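4.2 Small items on shared bedside furniture

The second part of the Clomton study looked at low cabinets used by more than one person, mostly in shared bedrooms and common rooms. These pieces carry drinks, crockery and small personal belongings on the same surface, and they usually have drawers of different widths. We wanted to know which items stay on top through the day and which are put away, and whether the choice of drawer follows any habit that people can describe afterwards.

Over the survey period 3,267 placements were logged, of which 831 were on cabinets with 3 drawers. Each entry gives the item, the surface or drawer it was left in, and whether the drawer was open or closed at the time of the visit. Visits were made in the early evening, when most rooms were in use. Items that belonged to the furniture, such as liners and drawer dividers, were left out of the log.

Drinks cans were the items most often left standing on the top. Few residents moved them before the end of the day, even when they were opened and finished. Bowls stayed out too, and were usually kept apart from the cans. Toys and other small round things were treated differently - they roll, and residents spoke of putting them into a drawer without much thought as to which one. Figure 6 gives a typical arrangement.

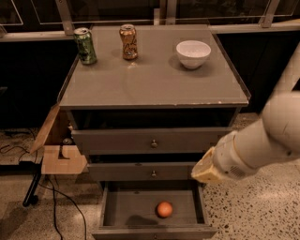
Figure 6. Two cans and a white bowl towards the back of a cabinet top, with a small orange ball in the open bottom drawer.

Lihua Deng objected at the draft stage that the bottom drawer is a poor place for anything small, as people forget it is there and the item is lost until the next clear-out, and asked whether we had checked how long such things stayed put. We had done so only in part. Of the logged placements, 405 were followed up on a second visit, and the entries for bottom drawers were too uneven to support a firm answer. Some households emptied the drawer every evening and others left it alone for weeks.

The objection does match what residents told us in the interviews. Several said they used the bottom drawer for things they did not expect to need again soon, and kept the upper ones for chargers, tissues and spectacles. The Grerketti scheme for sorting household items, which we used for coding, makes no difference between drawers by height - we return to this in Section 5.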